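How to Test Whether a Robot Arm Can Do a Chore: Turning a Knob

Home > Guides > Manipulation > Chore readiness tests

Applies to: single-arm setups with a two-finger gripper and a wrist camera
Skill level: intermediate
Last revised: March

The question of whether machines can do household or shop-floor chores yet is usually answered with a video. A video shows one success. It does not show how many attempts preceded it, where the object was placed, or whether a person reset the object between tries. This guide sets out a test that produces a number you can compare with someone else's number.

The chore used throughout is knob turning. It comes up on stoves, washing machines, space heaters, bench power supplies, valve panels and most older shop equipment. It is a short task with a clear start and a clear end. It also fails in ways that are easy to tell apart, and that makes it a better first test than folding laundry or loading a dishwasher.

What you need

An arm with at least six joints, rigidly mounted.
A parallel or angular two-finger gripper with adjustable closing force.
A wrist camera that can see both fingertips when closed.
A target with one or more rotary knobs. A toy appliance is adequate for the first stage.
A means of fixing the target to the table, and a means of releasing it.
A log sheet or a script that writes one line per attempt.

The reference setup at Cunberg uses a Monov arm controller and a Juster fixture plate. Neither is required. If you use different hardware, record it in the header of your log so that results can be separated later.

Step 1. Define the chore in one sentence

Write the sentence before you touch the arm. For a knob, use this form: "Starting from the home pose, turn the named knob from setting A to setting B, let go, and return to the home pose without moving the appliance."

Each clause is a pass condition. Leaving one out changes the result considerably. Systems that turn the knob well often drag the appliance a short distance while doing it. On a bolted stove this does not matter. On a countertop unit it does.

Do not write "operate the appliance." It cannot be scored.

Step 2. Choose the knob and classify it

Knobs differ more than they look. Record the following for each one:

Grip type: raised ridge, knurled rim, or smooth dome.
Detents: none, soft, or hard.
Travel: continuous, or limited by end stops.
Push-to-turn: yes or no.
Clearance: the distance from the knob to the nearest obstruction.

A raised ridge is the easy case for two fingers. The fingers close on the flat sides of the ridge and the torque is carried by contact area. A smooth dome depends on friction alone and should be treated as a separate chore with its own score.

Push-to-turn knobs, common on gas stoves, need force along the axis of the knob while it rotates. Most position-controlled arms do this poorly. Leave them for the second stage.

Step 3. Fix the coordinate frame

Mark the table so that the target can be put back in the same place. Tape is sufficient. Mark two edges that meet or nearly meet, and note which corner of the target goes where.

Next, locate the rotation axis of the knob. Move the arm by hand or by jogging until the closed fingertips touch the center of the knob face, and record the pose. Retract along the approach direction and record a second pose. The line between the two is the estimated axis. Repeat three times and average.

An axis error of a few millimeters will not stop the grasp. It will show up during rotation, when the fingers travel around a circle that the knob does not share. The symptom is a side load that either walks the fingers off the ridge or pushes the appliance across the table.

Step 4. Set the closing force

Start low. Close on the ridge, command a small rotation and check for slip. Raise the force one increment at a time until the knob follows the wrist through a full detent. Then add one more increment and stop.

Excess force is a common fault. It hides a poor axis estimate during setup and exposes it later as a cracked cap or a knob pulled from its shaft. If your controller accepts a torque limit on the last joint, set one.

Step 5. Program or train the motion

The procedure is the same for a scripted motion and a learned policy. Only the source of the trajectory differs.

For a scripted motion, use five segments: approach, close, rotate, open, retract. Put the approach pose directly in front of the knob, with the fingers parallel to the ridge. Rotate with the last wrist joint only, if the geometry permits. Check joint limits first. Many failed turns are an arm that began near the end of its wrist travel and had nowhere to go.

For a learned policy, collect demonstrations from several starting positions and at least two starting angles of the ridge. If every demonstration begins with the ridge vertical, the policy will close in that orientation regardless of what the camera shows. The Cunberg set for this chore contains 190 demonstrations. More were collected later and did not change the score on the fixed target. They did change it on the moved target.

Step 6. Check the grasp before you rotate

Pause after the close segment and look at the wrist view. Three points need to hold:

The ridge is between the fingers, with contact on both sides.
Neither fingertip is resting on the panel.
At least part of the dial markings remains visible.

The third point matters if the camera is also used to confirm the final setting. A gripper that hides the whole dial can turn the knob and have no way to tell where it stopped. In that case add a look-back pose after the retract segment.

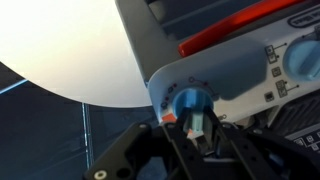 Fig. 1. Wrist view of the grasp: both fingers closed on the raised ridge, with printed setting marks still in view around the upper arc of the dial.

If the fingers are on the rim instead of the ridge, open, correct the wrist angle and close again. Do not rotate from a rim grasp in order to save the attempt. Log it as a grasp failure.

Step 7. Run the attempts

Run the test in three blocks.

Block A, fixed target. The appliance is held to the table in the marked position.
Block B, free target. Same position, fixture released.
Block C, moved target. Fixture released, and the appliance shifted and turned by a random amount before each attempt.

Do not tune between attempts inside a block. If you change anything, including lighting, start the block again.

Write one line per attempt: block, attempt number, start setting, requested setting, final setting, result code, time in seconds. Use these result codes:

OK: all clauses met.
G: grasp failure.
S: slip during rotation.
O: overshoot or undershoot.
M: appliance moved past the marks.
X: stopped by operator or by a safety limit.

When more than one code applies, record the first one that occurred.

Step 8. Read the results

The reference run at Cunberg was 900 attempts, divided equally among the three blocks. Block A was the strongest, and its failures were almost all O. Block B added M failures. Block C added G failures and took longer per attempt, with the extra time spent before contact.

The pattern is more useful than the totals. A system that does well in A and badly in B has an axis or force problem. One that does well in B and badly in C has a perception problem. One that collects O in every block usually lacks feedback from the detents and is counting on the commanded angle alone.

The longest time recorded for an OK in Block A was 21 seconds. A person does the same turn in well under two. Speed is not part of the pass condition, but it should be reported, particularly for shop-floor use, where the turn may sit inside a longer cycle.

Step 9. Move from the toy to the real panel

A toy target removes heat, gas, mains voltage and stiff springs. It leaves the geometry. Passing on a toy shows that the arm can find, grip and rotate a knob of that shape. It says little about torque.

Repeat Steps 2 to 4 on the real panel with power and gas disconnected. Expect to raise the closing force and the torque limit. Mühlbauer bench panels, used at Cunberg for the second stage, have hard detents, and the force values carried over from the toy slipped on nearly every attempt until they were reset.

Keep a person within reach of the stop button for all powered tests. Do not run a gas control unattended at any score.

Troubleshooting

The knob turns, then springs back. The turn ended between detents. Extend the rotation by a few degrees, then open.

The knob turns again when the fingers open. One finger is leaving before the other. Check finger synchronization, or back off along the axis slightly while opening.

The appliance rotates with the knob. Friction under the feet is lower than the detent torque. This is a valid M result. For development only, use a rubber mat, and note it in the log.

The policy hovers in front of the panel and does not close. On panels with two matching knobs this is common. Specify the target knob by position and include both knobs in the training set.

Results drop in the afternoon. Check for sunlight on glossy surfaces in the wrist view.

Is the chore done?

For a fixed panel with ridge knobs, known position and low torque, a current arm can be set up to do this reliably enough for supervised use. For an unfixed appliance in an arbitrary position, the Cunberg results do not support that claim. The full log for both stages runs to 1405 lines, and the M and G codes make up most of the failures in the free and moved blocks.

Household use falls mainly in the second category. Shop-floor use often falls in the first, where the panel is bolted down and the knob is in the same place every shift.

Related guides
Chore readiness tests: opening a drawer
Chore readiness tests: pressing a recessed button
Calibrating a wrist camera to the gripper frame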